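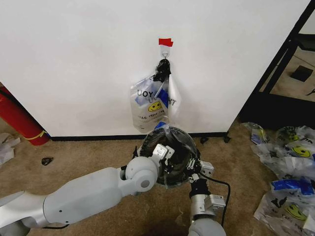 **Pourquoi notre politique réussit-elle avec les sacs qu'on a démontrés, et plus du tout dès qu'on ouvre un nouveau paquet ?**

Parce qu'elle a appris vos plis à vous, pas les sacs. Un sac plastique n'a pas de forme à lui, il a celle qu'on lui a donnée en le posant. Si toutes vos démonstrations partent du même tas, froissé par les mêmes mains, le modèle considère tout le reste comme de la science-fiction.

---

**brestska_club**

Merci pour la réponse, c'est vexant mais clair. Je précise : projet de deuxième année, équipe Brestska, deux bras, tâche « manipuler un sac souple ». Soutenance le 8 mai. On en est à 1 000 démonstrations environ, dont une bonne partie faite par moi, ce qui explique sans doute que le robot hésite autant que moi.

La cinématique va bien. C'est la prise qui rate : les doigts se referment sur une seule épaisseur, ou sur trois, et le bras repart très content de lui.

**Priretero**

> 1 000 démonstrations

Combien d'opérateurs ?

**brestska_club**

Trois. Enfin, deux et demi. Le troisième vient quand il pleut.

**Priretero**

Voilà. L'an dernier on était huit à tourner, avec moitié moins d'épisodes, et ça généralisait mieux. Chacun attrape le plastique à sa façon, il y en a même qui le pincent comme une chaussette sale. Le modèle voit du pays.

**bulley_44**

Pas d'accord du tout. Huit opérateurs, c'est huit stratégies contradictoires, et la politique fait la moyenne. La moyenne entre « je pince à gauche » et « je pince à droite », c'est « je pince dans le vide ». On a perdu tout le mois de janvier là-dessus au club Bulley. Écrivez une consigne, une page, et que tout le monde s'y tienne. Variez les sacs, le froissage, la hauteur de départ, mais pas la méthode.

**Priretero**

Une politique à diffusion gère très bien plusieurs modes, c'est un peu son métier.

**bulley_44**

Sur le papier, oui. Sur ton papier, surtout.

**kvuong**

Bonsoir — Kiều Vương, j'encadre les projets de l'atelier Trương. Vous avez tous les deux un morceau de la réponse, je vous laisse vous disputer le plus gros.

Avant de réenregistrer quoi que ce soit, regardez à quel moment l'épisode commence. Chez nous les étudiants lançaient l'enregistrement une fois le sac bien présenté, « pour gagner du temps ». Résultat, aucun exemple de récupération. Le jour de la démo, premier raté, et le robot a tenté la suite de la tâche sans sac, avec une dignité remarquable.

Gardez une partie des épisodes où la prise échoue et où l'opérateur corrige. 

**brestska_club**

Ah. On les supprime tous, ceux-là. Il y a même une touche dédiée sur la pédale.

**kvuong**

Débranchez la pédale.

**bulley_44**

Je nuance : gardez la correction, coupez l'erreur. Sinon il apprend à rater d'abord, par politesse.

**kvuong**

D'accord pour couper les ratés longs. Pour un petit glissement d'un doigt, je laisse tout, ça ne m'a jamais posé de problème.

**brestska_club**

Petit retour. On a réécrit la consigne (une page, merci bulley_44, on s'est engueulés sur chaque ligne), mélangé les paquets et gardé les corrections. Avec un paquet neuf, on passe à 4 prises réussies sur 8. Avant, c'était zéro, donc je refuse de calculer la progression.

**Priretero**

4 sur 8, c'est pile ou face.

**brestska_club**

Oui, mais c'est *notre* pile ou face.

**bulley_44**

Tu as quoi comme embouts ? Si c'est du plastique dur d'origine, un bout de gaine silicone sur chaque doigt et on en reparle.

**brestska_club**

D'origine. Je vais fouiller les tiroirs de l'atelier — je reviens avec des chiffres ou avec des excuses.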